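Sorting the Shared Pantry: A Term Project Report
by Rajitha Pramanik

I picked the pantry in our student house for my everyday systems project because I was tired of looking for the garlic! Four of us share it, and by February every shelf was a heap of packets, tea bags and half-used rice. Oluwatosin Balogun, who had the top shelf, once bought cumin three times in a month (we're still eating it).

My question was simple. Would open baskets keep a small shared shelf tidier than lidded boxes? I started with lidded boxes borrowed from my aunt, and for a week they looked great. Then people got lazy and began piling things on top of the lids, me included, so I gave up on those and went to the Staniforth store in Jostau to look at baskets.

I wanted a shallow, rectangular kind, something you can see into without taking everything out. Round ones waste the corners, and our shelf is narrow enough already. I also wanted two colors, so we could tell them apart fast — light for snacks and tea, dark for cooking stuff. Ms. Ashworth, my project advisor, thought labels would work better. I tried labels too, but the steam from the kettle curled them up and two fell behind the shelf.

The part I enjoyed most was the emptying out. We put everything on the kitchen floor one evening and weighed it on the luggage scale, and the expired things alone came to 1718 grams. Alfie took a jar of mustard back out of the trash because he said mustard never goes bad. I let him have it.

Things I'd change: I should have measured the shelf before shopping. I had written down the width and forgotten the height, so the first pair had to go back. I also never decided where onions go, and they wandered from basket to basket for the rest of the term. A woven bottom lets crumbs and onion skin through, so put a sheet of paper under it or you'll be sweeping the shelf a lot.

For storing the baskets when they're empty, nesting works fine. Same general shape, tan one in the dark one, and they take up hardly more room than one.

Related reports
A Better Shoe Rack for Narrow Halls
Drying Herbs on a Windowsill
What Our House Threw Away

We use cookies to remember your reading settings. Accept | Manage

Contact the Unska Student Review | © Unska Student Review | Back to top

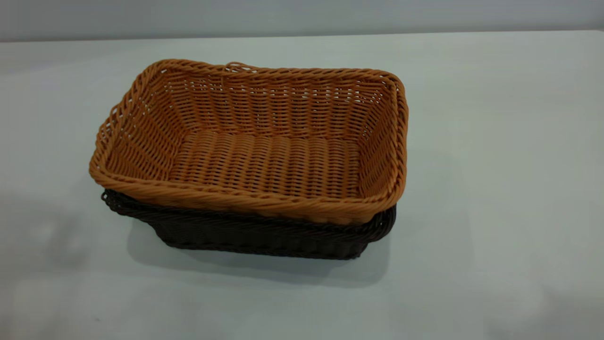 Issue 4, p. 154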